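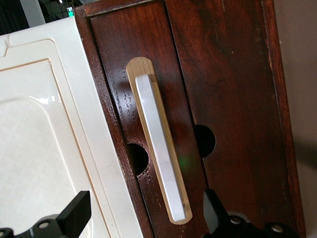
Chapter 8
Showing the Arm What You Mean

Most people who come to robot teaching for the first time expect the hard part to be the machine. They picture long evenings of programming, and they are a little surprised (pleased, too, I hope!) when we sit them down, hand them a pair of controls, and ask them to open a door. You have been opening doors since before you could talk, and your hand long ago stopped telling you how it does it. Now try it through two black fingers, with a metal bar handle on a varnished cabinet door waiting between them, and all the small choices come back at once: how far to reach past the bar before closing, whether the fingers are lined up with it or a little crooked, how close a fingertip may come to the wood behind. Those choices are what this chapter is about, and I would like us to take our time over them.

We call one complete run through a task a demonstration. There are two common ways to give one. In hand guiding, you take hold of the arm itself and walk it through the motion, much as you might guide a child's hand around the letter S. In remote control, you stay back and move a set of controls, and the arm copies you while you watch through the wrist camera. Hand guiding feels natural within minutes, and I still start my own students there. Remote control takes longer to learn, but it keeps your body out of the way and, more to the point, it forces you to work from the same view the robot will have later on.

My old colleague Marlene Macedo taught both methods at the Itdale workshop, and she had a rule I have never improved on: go slowly where you touch, and go steadily everywhere else. Her beginners would rush up to the handle and then fidget there, and their recordings were full of little hesitations which the robot learned very faithfully. She once threw out 17 of a student's first 100 runs for that reason alone, and then sat beside him all afternoon while he made better ones.

8.1 Before You Record

Run through the task a few times with recording switched off. Decide where the arm will start, where it will stop, and what counts as finished. For a door, does "open" mean just past the latch, or wide enough to reach inside? Write your answer down and keep to it for the whole set.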